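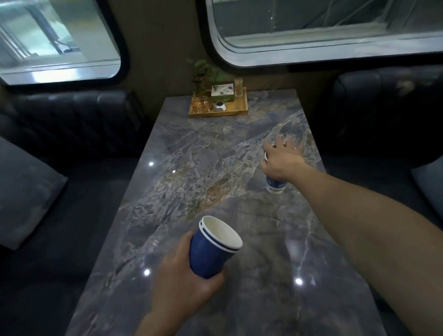 Concetta Leone told me once that if I could only teach beginners one thing about bread, it should be how to wait, and I've been stealing that line ever since. So welcome to Chapter 2, which is all about waiting!

April 2020
By the Mandham Kitchen Course team

In the last chapter we mixed flour, water, salt and yeast and got our hands sticky. Now we're going to look at what goes on in the bowl once you walk away from it. I used to think of rising as the dull part (I'd put the dough on top of the fridge and go watch TV), and my loaves came out like bricks for a good year before I worked out that I was pulling them too early. My kitchen was cold. The recipe said one hour, so I gave it one hour, and that was that.

Yeast doesn't read recipes. It eats the sugars in the flour, gives off gas, and the stretchy stuff in the dough traps the gas in bubbles. In a warm room it does this quickly. In a cool one it takes its time, and you get more flavor out of it – I'd go so far as to say a slow rise fixes half the things people complain about in homemade bread.

For this chapter you'll need a kitchen scale and the basic dough from Chapter 1. I weigh everything, water included. My everyday loaf takes 265 grams of water, and I really do mean grams, so please don't eyeball it the first few times! If you can get the Peren bread flour, use that. The Lehtinen one is fine too but it drinks more, so the dough will feel stiff and you may want to add a spoonful of water as you go.

We'll start with the poke test, then move on to overnight dough in the fridge, and after that there's a longish section on shaping that you can skip if you only bake in a pan. The rye loaf comes at the end of the chapter. It's a bit of a handful, but I love it, and it keeps for days.

2.1 The poke test

Flour a finger and press it gently into the risen dough, up to the first knuckle. If the dent springs right back, put the cover on again and leave it alone. If it fills in slowly and stays a little hollow, you're ready to shape. If it doesn't move at all, the dough has probably gone too far, but you can still flatten it out, brush it with oil and have a very nice flatbread for dinner.

1,552 shares
265 comments

Get new chapters by email! Join 2,000 readers of the Skimico newsletter. Unsubscribe at any time.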